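Olteck Replacement Finger Pads for Hand-Held Grippers (Revision C)

Part 1451-C. Sold in pairs, left and right. In stock.

Fits: Olteck HG series hand-held grippers, all linkage lengths. Also fits the Clurska two-jaw with the adapter plate (sold separately, and yes, we know it should be in the box).

What this product is, and why you may already be owed one

If you bought a gripper from us with Revision B pads, you have probably met the problem. The pads gripped beautifully for the first few weeks. Then the inner edge began to fray, the fray began to collect whatever was lying about, and before long you owned a small and expensive lint roller.

Revision B used a textured sheet bonded to the finger and trimmed flush at the edge. Trimming flush left the weave open along the one side that rubs against everything. We tested it on blocks, mugs, bottles and steel rod, where it behaved itself. Our customers then went and used it on towels, bread, tubs with lids and pet food, which in hindsight is what a person would do with a gripper.

Revision C wraps the sheet over the edge and seals it on the back of the finger, where there is nothing to rub. The face pattern is the same. The pad is a hair thicker at the rim, so read the fitting notes before you swear at it.

The fault in detail

First the inner edges go fuzzy. At this stage the gripper works fine and looks like it needs a haircut. Next, threads and crumbs catch in the fuzz and hold the contact faces slightly apart. A jaw that should close on a thin edge stops short of it, and a lid or a card slides out at the moment you least want it to. If your gripper logs jaw width, you will see the closed reading creep upward from one session to the next.

Last, bits of the pad itself come away. They are small, black and surprisingly good at turning up somewhere else. This is the part we consider a safety matter, and it is the reason the page you are reading is longer than the part deserves.

Please do not use frayed Revision B pads around open food, open medicine, or anything a child or an animal is going to eat. If pad material has dropped into a container, throw out the contents. We will not refund the contents, although one customer did make a spirited case for a tub of cashews.

How to tell which pads you have

Look at the back of the finger. On Revision C the grip material comes around the edge and finishes in a sealed seam. On Revision B the back is bare. If you can't tell, send a picture to the service desk. Sachiko Sakamoto runs it and has looked at more worn pads than anyone should have to.

Exchange program

We shipped 2,443 pairs of Revision B. Every one of them can be exchanged for Revision C at no charge, frayed or not, with or without the receipt. Write to the service desk with your gripper's serial number and a mailing address. You don't need to return the old pads. We have plenty.

Exchange orders placed before 3 p.m. go out the same day. Orders placed after 3 p.m. go out the next working day, or whenever Sachiko gets the label printer to cooperate.

Cleaning pads you intend to keep using

Open the jaws fully. Pull loose threads off with tweezers, working along the edge. Brush crumbs out with a dry toothbrush, then wipe the faces with a damp cloth. Let them dry before closing the jaws.

Do not trim the fuzz with scissors. It looks wonderful for an afternoon and then frays twice as fast. Do not singe it with a lighter either. We didn't think this needed writing down until August.
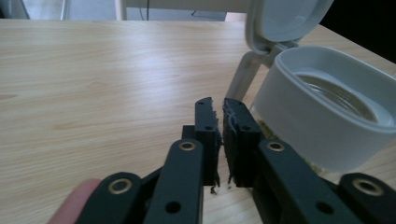

Can I keep working with frayed pads until the new ones arrive?

For hard, dry, closed items you can, as long as you clean the pads before each session and check that the jaws still close all the way. Stop if pieces are coming off. Keep them away from food in every case.

Fitting notes

You will need a 2 mm hex key and a clear table. Allow 15 minutes for the pair, a little longer if you have the Clurska adapter.

Remove the old finger blocks one at a time and keep the screws. The new screws are in the bag, but the old ones make decent spares. Seat the Revision C finger with the sealed seam facing away from the opposite jaw. Tighten until snug and stop there. The fingers are plastic and will not thank you for enthusiasm.

Close the jaws slowly by hand and check that the pads meet along their full length. Because the rim is thicker, the zero point moves. Run the jaw calibration again before you record or repeat anything, or your closed reading will be wrong in a new and different direction.

Leave the linkage eyelets alone. They don't need oil, and oil travels to the pads.

Service life

Replace Revision C pads when the face pattern has worn smooth or when the seam lifts at any point. On our bench, the first lifted seam showed up after 13 weeks of daily use on cloth and cardboard. Your mileage will depend on your hobbies.

What's in the bag

Left finger with pad, right finger with pad, mounting screws, and a card with the calibration steps on it. The card is printed on both sides. The second side is the useful one.

From a customer

"I had put the dropped lids down to my own clumsiness and was working on accepting it. New pads went on, I recalibrated, and the lids stay put. I am still clumsy in other areas." Lucimara Conceição

Related parts

Clurska adapter plate, pair
Stelto pad brush, stiff
HG series linkage kit with eyelets
Calibration card (spare, for those who lost the second side along with the first)

Returns

Unopened bags can be returned for a full refund. Opened bags can be returned if the pads haven't been fitted. Pads that have been fitted, used, trimmed or set on fire are yours.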